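Natora opens a tabletop rack display at its Dakamon shop

For immediate release, 23rd August

Hi, I'm Eirlys Rees, and I run the Natora shop on the ground floor at Dakamon. I usually leave the press notes to Leopold Fankhauser in our office, but he's let me write this one, and I'm very happy about it (he did fix my spelling).

We've just put our new tabletop rack on show, and you're all invited to come and fuss with it! It's a two-tier wooden rack with a warm orange-brown finish and curvy, scrolled sides. The shelves are clear ribbed plastic set in wooden rails, so you get a peek at the label on the lower shelf without moving whatever is on top. I've wanted a rack like this since I moved into my first apartment, where I kept every jar I owned on the windowsill and lost most of them behind the curtain. 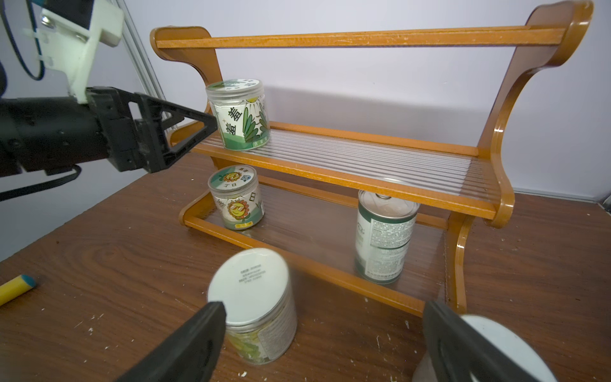 Gülizar Ersoy picked the things to go with it, and she has a real soft spot for cheerful packaging. There are clear jars with lids, one with a cartoon sun and leaves on its wrapper, and another with a sunflower wearing sunglasses. That one is my favorite and I will not be argued with. A tall can with a pull-ring top keeps them company on the lower shelf. Gülizar likes to swap things between the shelves every morning, and I like to swap them back after lunch, so don't be surprised if it looks different on your second visit.

We put it all on a dark wood-grain tabletop against a plain pale wall. Dušan Doležal wanted wallpaper — big ferns, if you can believe it — and we talked him down to a little potted plant with feathery pale green sprigs beside the rack. I think it's just right. Your eye goes to the jars and the wood and has a rest everywhere else.
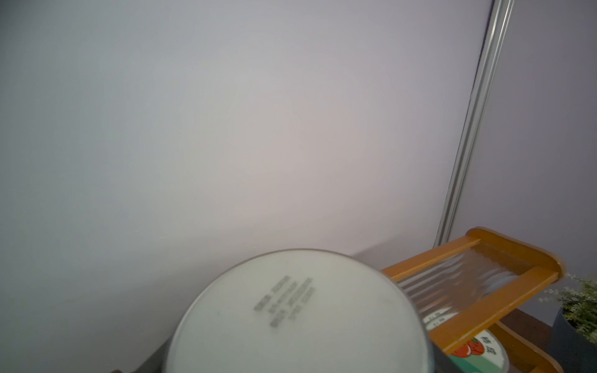 The new rack at Natora, with a potted plant and a tomato label. Photo: Natora

The first batch is 367 racks, and 101 of those are already spoken for by people on our mailing list (thank you, you're wonderful). A second batch of 600 is planned for November. If you'd like one from the first lot, please come in soon or ask us to put your name down.

You're welcome to move the jars, try the shelves and tell us where you'd put a rack like this at home. We'd love to hear it!

Press contact: Leopold Fankhauser, Natora press office, Dakamon. Samples for photo shoots can be borrowed on request.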